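From: Zhenhua Xiao
To: paths-robots list
Date: August 2019
Subject: Re: Budget for the second outdoor unit

Dear all,

Thank you Hanne for the clear questions. I answer under your text and I put also two views from the route, so that those who sit in the finance meeting and have never walked there know what we are buying for.

Hanne Pelkonen wrote:
> I have now read both offers. Before I can put the purchase in the
> plan I need to know three things. Why is the Sinater unit so much
> dearer than the Lustau one, when both carry the same load? Can we
> use the batteries we already have? And must the service contract be
> bought at the same time, or can it wait until next year's money?
> Eero says the cheaper one was good enough in May.

First the price. The two machines have the same motors, or very near. The difference is almost all in the cameras and in the computer which reads them. Lustau sells one front camera with a fixed exposure. Sinater sells a pair which adjust themselves separately. On a paved path under trees this matters more than the load. 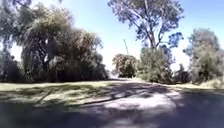 Eero is right that the Lustau unit was good enough in May, but we had it only for 6 days and it drove mostly in the yard at Ekik. In the yard the light is even. On the route it changes at every few metres, and the machine must decide if a dark band on the ground is a shadow or a hole. When it is not sure, it stops and waits for a person. I have the log from the demonstration and it stopped 79 times. Each stop is working time for Saimi or for Elsa, and this cost is not in the offer. I would like us to put it in the comparison, on a line of its own.

Then the batteries. We have 4 packs from the Ochoa trolley. They fit the Lustau frame directly. For Sinater we need an adapter plate and a different charger. The adapter is not expensive, but the charger has a delivery time of 2 months, so please let it be in the same order. If we order it afterwards, the machine will stand in the store for the autumn.

> And must the service contract be bought at the same time

With Sinater yes, if we want the price in the offer. With Lustau it can wait. I asked them both to write this down on paper, and only Lustau has answered. I will remind Sinater.

One more matter, which was not in your questions, Hanne, but belongs to the plan. Both offers include the route mapping as a separate service, priced by the length of the path. I think we should not buy it for the full length. 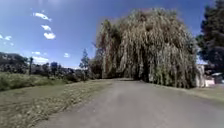 Mapping is the part where we can save some money. Saimi has already learned to do it with the old unit, and in the open parts her map is as good as we need. The difficult places are few, and I would pay the supplier only for these. The big willow is one of them: the path curves to the left as it comes to the tree, and the branches hang down almost to the ground, close to the asphalt or gravel or whatever we should call that surface. A map made in one month will show that green curtain at one place, and after some wind or some pruning it is at another. So the offer should include a second visit for such places, and I have asked what it costs. The grass verge on the left side Saimi can do herself.

My proposal is then:

Sinater unit, with charger and adapter plate in the same order
service contract only when we have the terms on paper
supplier mapping for the difficult places, with one repeat visit
the rest of the mapping as our own work, hours to be estimated by Saimi

If the total is too high for this year, I would rather move the purchase to the next budget than take the cheaper cameras. Eero has a different opinion – he thinks that a better camera can be added to the Lustau later. It is possible, but then the warranty on the front part is lost, and I have not found who would do the work.

Elsa, could you send Hanne the hours from the demonstration week? I have only my own.

With kind regards,
Zhenhua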